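To: Astemari squeezebox list
Date: Oct 5, 2026
Subject: Re: Re: left hand falls apart as soon as I add the bellows

Typing this on my lunch so forgive the mess. Saw the message below sitting with no replies and didn't want it to scroll away, a couple of us went through the exact same thing.

> Hello list. Started on a borrowed 12 bass in July, liked it more
> than I expected, moved up to a used 60 bass Clerkesar. My right
> hand is OK. I had piano lessons as a kid and it sort of came back.
> Left hand is OK too if I do it by itself, oom-pah-pah in C, F
> and G, all day long. But put them together and I lose the bellows.
> Either I run out of air in the middle of a phrase or I reverse on
> a random beat and there's a big hiccup. Then the left hand
> wanders off and I'm on some chord I've never met before.
>
> Also my left wrist aches after 20 minutes. Is the strap supposed
> to be tight? The book doesn't say. The book is mostly polkas and
> a very long chapter about history.
>
> I'm supposed to play two waltzes with the Tridia singing group
> before Christmas so I'd like to not embarass myself.

OK. Bellows first, the rest hangs off that.

Don't leave it up to feel yet. Write the reversals into the music. Pencil, little arrow for out, little arrow for in. For a waltz start with 4 bars out, 4 bars in, every time, even when the tune seems to want something else. Boring I know. Later you move them to where a singer would breathe. I still pencil mine in for anything new, been playing 17 years.

Then play with ONE note. Hold the C, out for four bars, in for four, metronome on, and listen to the turn. You want the note to nearly not notice. Most people jerk at the turn and then yank the first inch. Less yank. When that's clean add just the bass button, no chord. Then bass and chord. Then right hand, first phrase only. If any step goes bad, back up one.

Running out of air: probably you're playing too loud, everybody does at the start. Also check whether you're opening at the top like a fan or dragging the whole thing sideways. Fan. Bottom stays mostly put, on the left thigh. If you're sitting on a sofa, get off the sofa. Kitchen chair, feet flat.

And learn where the air button is without looking, so you can close up quietly between tunes. Don't squeeze it shut with notes pressed, and don't force it with nothing pressed either, that's hard on the thing.

Strap. Left hand strap should be snug enough that the hand doesn't flop when you change direction but you can still slide it up and down to reach the other rows. There's a wheel at the top of the bass end on most of them, Clerkesar included I think. Mine is loose for practice and a half turn tighter when I stand. Aching wrist usualy means it's too loose and you're gripping to make up for it. Could also be that the shoulder straps are off. Left one shorter than the right, keyboard more or less upright, not out in front of you like a tray. If it still hurts after a week of that, cut it to ten minutes at a time and ask a teacher to look at you.

The mystery chord: find the C button, it has a dimple or a rough spot. Come back to it every time you get lost. Not the strap, not the edge of the box, the dimple. Say the names out loud for a while. G is one up toward your chin, F is one down. I did this in the car with my fingers on my leg.

Two waltzes by Christmas is doable. Pick slow ones. Singers cover a lot. Ask them for the key NOW because singers will change it on the night, and if they want A flat you'll be glad of a warning (same shape on the left hand, just further down, right hand is the problem).

Other things while I'm here:

- the Su tune book someone asked for last month, I have a copy, page 42 is missing, that's the second half of the mazurka. If anyone has the page can you type out the chords and send to the list
- don't store it in the garage over winter. reeds, wax, damp, cold. please
- reed tuning question from the other thread, I don't know, I send mine out

Have to run. Report back on the arrows, want to hear if they helped.
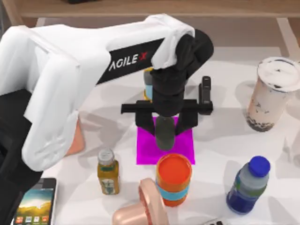

Where should a beginner change bellows direction in a slow waltz?

Every four bars to begin with, marked in pencil on the music, and later on wherever a singer would take a breath.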